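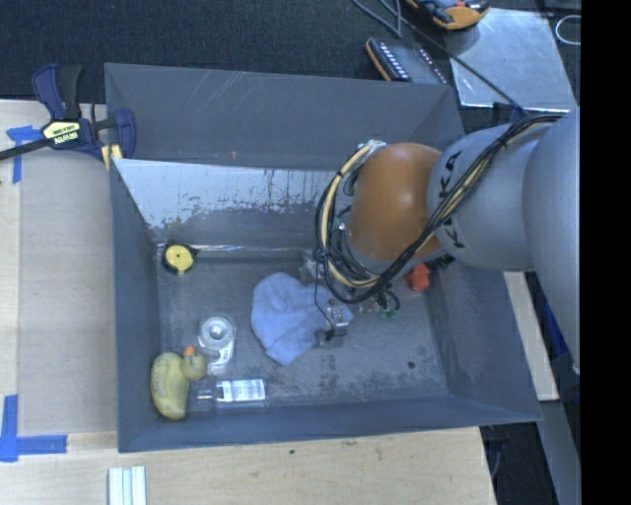
Sorting a mixed bin of small household items goes faster when the contents are divided by how they need to be cleaned, before anyone decides where they will be stored. A single deep bin tends to collect fabric, bath toys, bottles and packaged supplies together. The light-blue cloth, the rubber duck and the clear bottle on its side each belong to a different group, and the roll in its clear package belongs to a fourth. The procedure below assumes one bin and a clear work surface.

What you need

One empty bin or tray per group
A damp cloth and mild dish soap
Masking tape and a marker

Step 1. Take out fabric first. Cloth covers smaller items and catches on anything with a corner. Shake it out over the bin and set it aside for the wash.

Step 2. Remove bottles. Check that each cap is tight and read the label. Stand bottles upright in their own tray. If a label can't be read, don't guess at the contents; put the bottle in a separate tray.

Step 3. Remove packaged goods. Leave sealed packages sealed. Opened rolls of tape or ribbon go in a small bag, with the loose end folded under.

Step 4. Remove toys and hard plastic. Wipe with soapy water, rinse, and stand on a towel for 20 minutes. Squeeze hollow toys over the sink to check for trapped water.

Step 5. Wipe the bin. Work from the top of the walls down to the floor. Scuffs on gray plastic usually stay, and scrubbing with an abrasive pad makes them worse.

Step 6. Label and refill. Put heavy items on the bottom and fabric last, folded flat.

Allow 12 minutes for sorting, not counting drying time.

Revised Monday, June 8, 2020. Step 2 corrected by Máté Szűcs.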